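Kesa Sit-Stand Desk, white, long top

Sold by Chan, office and workroom furniture
Page last changed: 25 February 2020

I'm Raymonde MacDonald and I look after the desk pages here at Chan, so if something below is unclear, it's me you want. I've had a Kesa at home for a good while now and there are two more in our back office, and I'm going to tell you what they're like to live with as well as what's on the spec sheet.

What it is

The Kesa is a long white desk that goes up and down. You can sit at it in the morning, stand at it after lunch, and put it at any silly in-between height that suits you. I like mine a bit lower than most people would, just so my elbows rest flat when I type. My husband comes along and raises it and we have a small argument about it.

It replaces the Rikesar, which we sold for years and which plenty of you still write to me about. The Rikesar was a good solid desk, but the top was straight all the way along and you ended up leaning over it. With the Kesa they finally did something about that.

The top

White, smooth, and long. I can have a keyboard, a big pad of paper, a lamp and a plate on it and still have somewhere to put the mail. The front edge has a gently curved cut-out, and you pull your chair up into it so the desk comes around you a little. It sits toward one end and not in the center, which I wasn't sure about when the first one arrived. I came around to it within a week! You get your working spot at one end and then one big open stretch for everything else — sewing, wrapping, sorting papers, whatever you do.

You can order it with the curve toward the right or toward the left. Please look at your room before you choose. Think about where the window is and which wall the desk is going against, and then think about it again, because swapping a top after delivery is a pain for everybody.

Being white, it shows things. Pencil, the bottoms of coffee cups, newspaper ink if you're the kind of person who still reads one. A soft damp cloth with a drop of dish soap gets nearly all of it off mine. For stubborn marks I leave the damp cloth lying on the spot while I make a cup of tea and then rub. Don't use scouring powder, and please don't use those hard green pads. I have one dull patch on my own desk the size of a playing card and I put it there myself.

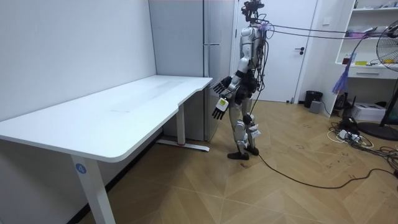 The legs and feet

The legs are white rectangular columns, and there's a long white foot bar that rests on the floor. Nothing fancy to look at. I rather like that they match the top, so the desk doesn't look like two pieces of furniture that met by accident.

Floors are never as flat as you think. There are little leveling screws under the bars, and you should do them before you load the desk up, with the top at its lowest. Give it a push from the front corner, turn whichever screw wants turning, push again. On old boards this might take you a few tries. On thick carpet I'd put something firm under each bar, or the whole thing will have a bit of a sway to it when it's all the way up.

Speaking of sway: yes, a little. Every standing desk I've ever used moves some at full height, and this one moves less than the Rikesar did. If you type like you're angry at somebody you'll see your water glass tremble. Down at sitting height I can't feel anything at all.

Going up and down

There's a small paddle under the front edge. Hold it up and the desk rises, hold it down and it sinks, let go and it stops. No memory buttons on this model. A few people have asked for them and I've passed it along to Rurnau, who build the frames for us, but I wouldn't wait for it.

It's quiet enough that I've raised mine during a phone call without the other person saying anything. Do look behind you first, though. Check that the power cord and any lamp cord have enough slack to travel the full height, and that there isn't a windowsill or an open drawer in the way. I pulled a lamp clean off my desk the first month.

Delivery and putting it together

It comes in two boxes, and the one with the top in it is awkward more than it's heavy. Get a second person, and measure your stairs if you have a turn in them. Allow roughly 4 hours if you've never built one of these, and lay the packing blanket down on the floor before you set the top face down on it. The screws go in by hand first and then get tightened once all of them have caught. I know everybody wants to tighten the first one right away. Don't!

We bring it to the door for free on orders over $300, and the desk gets you past that all by itself. Taking it upstairs is extra, so write and ask.

Things people write to me about

Can I clamp a monitor arm to it? Along the back edge, yes. I'd stay away from the curve, as a clamp won't sit properly there.

Can I get it in another color? Only white for now. A gray top is supposed to come in September and I'll change this page when I've seen one.

Will my old Rikesar top fit the Kesa frame? Sorry, no. The holes are in different places.

Do you sell the frame by itself? We do, but it isn't on the site. Email me with the size of your own top and I'll tell you if it'll work.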